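Photo Mugs and Printed Gifts: Frequently Asked Questions

How do I add my photo to a mug?
Choose the mug style you want, click Personalize, and upload a picture from your computer or phone. Drag it to where you want it on the template. You can add up to 25 characters of text under the photo.

What kind of file should I send?
We accept JPG and PNG files. Pictures taken on most phones are large enough. If the editor shows a yellow warning, the photo will probably print blurry at that size. Try a smaller layout or a different picture.

Will I see a preview before I pay?
Yes. The preview shows both sides of the mug. Check the spelling and the crop carefully. We print what is on the preview and do not correct names or dates. 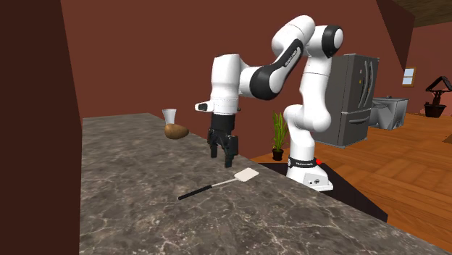 Can I put a different photo on each mug in a set?
Yes, on the Clirkbridge set of four. The Muvdale set uses one design for all of the mugs.

Are the mugs dishwasher safe?
The Clirkbridge and Muvdale mugs are, on the top rack. Wash the Guimarães travel mug by hand and keep it out of the microwave.

Can I change or cancel my order?
You can make changes until the order status says In Production. After that we can't stop it.

My mug arrived broken. What do I do?
Send us a photo of the mug and the box with your order number. Starosley will send a replacement at no charge. You do not need to return the broken one.

Can I return a mug if I don't like it?
Personalized items can't be returned unless they are damaged or printed wrong. Plain mugs can be returned unused.

Do you offer gift wrap?
Yes, select it in the cart. Each mug is boxed separately, and prices are left off the packing slip.

Last updated: 2020-04-25

Related Items
Clirkbridge Photo Mug, Set of Four
Muvdale Name Mug
Guimarães Travel Mug
Personalized Coaster Set

Sign up for the Starosley newsletter to hear about new designs and sales. You can unsubscribe at any time.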